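4.3 The Open Day in October

We had promised ourselves from the beginning of the Restumen project that the people who might one day live with such an arm would get to see it at work before we wrote anything final about it, and the open day at Drirard was our chance to keep that promise. The doors opened in October, a little after nine in the morning, and visitors kept coming until we had to ask the last of them to let us go home. The guest book closed with 949 names in it, which pleased us very much, although we know from talking to families at the coffee table that plenty of people never signed.

The litter task was chosen with these visitors in mind. In our earlier survey (Section 3.2) cleaning a cat's tray came up again and again as a chore that older owners dread, mostly for the bending, and it is also a task that everybody understands without a poster. The arm has to take up the scoop, pass it through the litter, carry what it has gathered over to the bin and tip it in. Lenuța Matei ran the table in the morning and Yiğit Uçar took over after lunch, each giving the same short talk — or trying to, as the questions usually started well before the talk was done.

We used the policy trained on 3,203 episodes from the Celier lab, with no further tuning for the hall. Each showing was allowed 400 seconds, talk included, and we let visitors choose when to begin. Between showings the litter was raked level by hand. The layout of the table is given in Figure 2, with the lined bin standing open on one side of the tray and the arm on the other, and the scoop lying across the litter.

Figure 2. Table layout for the litter task, as a stereo pair.

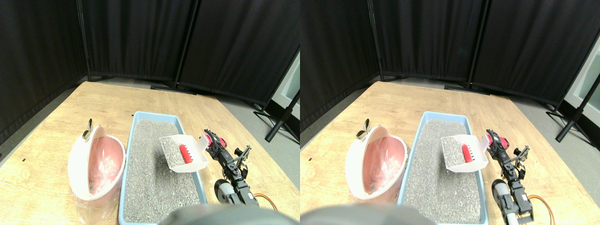

Şükran Özkan remarked that she would gladly have the scooping done for her, but that tying up the bag and carrying it downstairs was the part that hurt her back, and she wondered why we had started at the other end. We heard versions of this from several visitors, and it has stayed with us. Our task ends when the scoop has been emptied, and the survey never asked about anything after that point. We have since added bag handling to the list of chores for the next round of interviews, which Muammer Bayram is preparing now — the wording of the questions is given in Appendix B.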